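A morning at the Ultley open day

We got to Ultley a little before nine, which was far too early, but the tea was already out and somebody kindly let us stand in the foyer with our wet umbrellas. I'd been looking forward to this one since August. I sew, my sister-in-law runs a small linen hire business, and between us we have folded more cloth than most people, so a lab that spends its days teaching robots to handle clothes and bedding was always going to get us on the train.

The first hour was talks. Temitope Fashola gave the one I enjoyed most, on how the Hekar project collects its demonstrations. The old way, as she told it, was to sit a person at a set of controls and have them drive a robot arm through the job. It works, but it's slow going, and you can only do it where the arm is bolted down. Hekar hands people a gripper instead. You hold it, you do the job with it the way you'd do it with your own fingers (more or less!), and the recording of what the gripper did becomes the lesson. She said a good operator gets through 46 garment demonstrations in a session, and that the set they train on now has 2000.

What I hadn't understood before was how much the rooms matter. The group used to record everything on one grey bench, and the policy they trained that way was lovely on the grey bench and hopeless on a sofa. So they moved out into furnished rooms, with beds and shelves and ordinary clutter, and they don't tidy much between takes. Temitope showed the results for both sets side by side. With the same number of demonstrations, the furnished-room version picked up a garment by a sensible edge far more often in rooms it had never been trained in. It was a bit worse on the bench, and she was quite open about that.

After the break we were split into two groups for the rooms upstairs. Ours went to the bedroom first, then the Fiseo rig, where a fixed arm was working through a pile of tea towels at a pace I can only call thoughtful. It managed 3 while we watched, and dropped one of them, and got a round of applause anyway.

The bedroom was the part I'd have paid for. Garments go down on the bed any old how, and the person with the gripper has to find an edge worth taking hold of. I had a turn myself - my grip was dreadful, my thumb kept wandering - and came away with a good deal more respect for anyone who does it all morning.

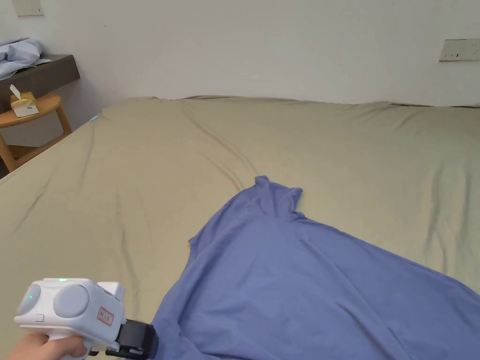

Bukola Okeke thought the edge was the wrong thing to be teaching. With a soft knit, she said, you want to take hold at a seam, where the fabric has some body, and she wondered whether anyone had labelled the seams in the recordings. They haven't, as far as I could gather, though Temitope wrote it down and the two of them were still at it when the sandwiches came round.

There was a short session on the Abubakar dataset after lunch, but we had to leave partway through for our train. The stairs are steep, by the way, and the lift is around the back past the bike racks.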